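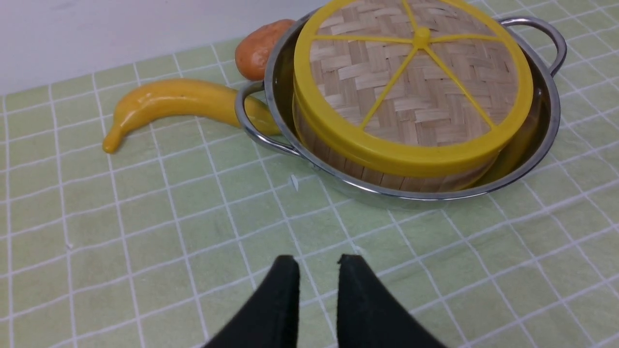
Steamer seated in the steel base, with the banana and the potato beside it on the cloth.

Home Guides Play Kitchen Spare Parts Contact
27 February 2020 | By the Bindetti guides desk

Section 3: Setting Up the Steaming Station

This is our favorite part of the Bisham play kitchen, and it goes together fast. If you have already unpacked the Latley food box (Section 2), you have everything you need for it. No tools, no screws, no batteries!

Before you start

Pick a table that stands against a wall. The food rolls, the potato especially, and a wall on the far side saves a lot of crawling around on the floor. Wipe the tabletop and let it dry.

Laying the cloth

1. Unfold the grid cloth with the printed side up. It measures 158 cm on the long side, so on a small table you will have some left over.
2. Push the back edge up to the wall and line up a white grid line with the back of the table. Once that line is straight, the rest follows.
3. Smooth from the wall toward yourself with flat hands. Small creases are fine and will relax over a day or two.
4. Let any extra hang over one side. Do not tuck it under the table legs.
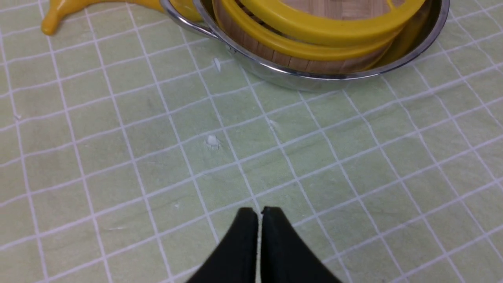 Grid cloth spread out, steel base toward the far end.

Note: The green does pick up gray smudges with use. Dab them with a damp sponge and a little dish soap. Scrubbing hard will fuzz up the white lines, and we like those lines a lot (see "Grid games," page 9).

Placing the base and steamer

5. Set the steel base on the cloth, well in from the table edge. Turn it so the two loop handles point out to the sides, where small hands can reach them.
6. Lower the bamboo steamer into the base. It should sit flat. It doesn't need to be dead center, and a gap on one side makes it easier to lift out again.
7. Put on the woven lid with the yellow rim. Press gently on the rim, never on the weave.

CAUTION: The steaming station is for pretend cooking only. Do not put the base, steamer or lid on a stove, hot plate or grill, and do not fill the base with hot water.

CAUTION: Lift the steel base with both hands. With the steamer inside it is heavier than it looks.

Setting out the food

8. Choose a few pieces and lay them on the cloth next to the base. Banana and potato make a great first menu (yes, steamed banana, try arguing with a four-year-old chef).
9. Keep the next order a little way off, toward the wall. A red pepper shows up beautifully against the green.

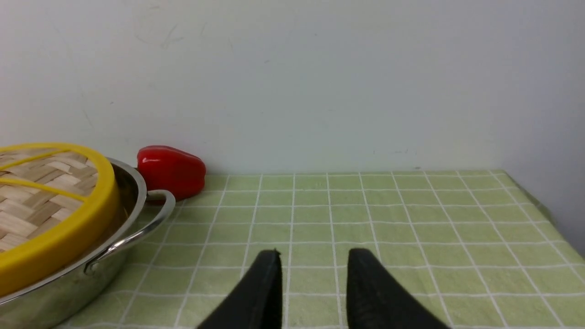 Lid on, red pepper back near the wall.

Note: Leave a few clear squares at the front for plates. If you own the Molefe dish set, the small plates go here.

Putting away

Take the food out of the steamer first and check under the lid. Store the bamboo somewhere dry with the lid off, and hang the cloth over a chair back if it has been sponged. The base can hold the food pieces until next time.

Missing a piece? Ask for parts sheet 258. New food colors arrive in July, and we can't wait to see what gets steamed next.

Next: Section 4, The Sink and Drying Rack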